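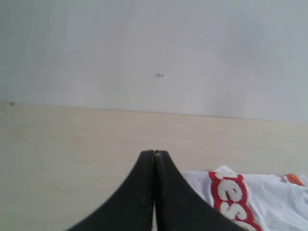

Light work surface against a pale wall, with a small gray mark on the wall above the seam.

Facilities > Room Care > Walls and Work Surfaces > Small Marks and Seams

Overview Supplies Procedure Records Contact

Treating Small Marks on Painted Walls Behind Work Surfaces

This procedure applies to all painted walls that stand directly behind a desk, bench or counter in the Itmont building. It covers specks, chips and fastener heads smaller than a fingernail. Larger damage, including any crack that reaches the seam between wall and surface, is to be reported to Rosaire Gagnon in Building Services and left untouched.

Before starting

Staff should first establish what the mark is. From a short distance, a bit of debris, a chip in the paint and the head of a small screw or nail can look much the same on a pale wall. View the mark from one side with a flashlight held close to the wall. Debris and fastener heads usually throw a small shadow; a chip shows a rim and a shallow hollow.

Supplies

Soft white cloths
Mild dish soap and lukewarm water
A plastic scraper
Lightweight filler
Fine sandpaper
Touch-up paint from the Tillberg cabinet, matched to the room card
A small artist's brush
Low-tack masking tape

Procedure

1. Clear the back of the work surface and cover it with a clean cloth. Light beige tops stain easily, and dried filler is difficult to remove from the seam.

2. Wipe the mark once with a dry cloth. If it comes away, no further work is needed.

3. If the mark remains, dampen a cloth with soapy water, wring it out well and dab the area. Do not rub in circles, as this leaves a shiny patch on flat paint. Let the wall dry for 30 minutes and look again.

4. Where the mark is a fastener head, confirm with Building Services that nothing is attached to it before it is removed. Fasteners that are to stay should be painted over with two thin coats.

5. Where the mark is a chip, lift any loose edge with the plastic scraper, press in a small amount of filler and level it. Once the filler is hard, sand lightly by hand.

6. Apply paint with the tip of the brush, keeping within the repaired spot. A second coat may be applied after 2 hours.

The seam

Run masking tape along the work surface where it meets the wall before any painting close to the joint. Follow the edge of the surface itself. Remove the tape while the paint is still slightly soft, pulling it back slowly at a low angle.

Small dark dots at the level of the seam are to be wiped first and treated as marks only if they remain.

Records

Enter the room number, the type of mark and the paint code in the room care log. Walls in the Grewal wing were last repainted in May, and touch-ups there require the newer paint code. Questions about color matching may be directed to Lucie Fortin.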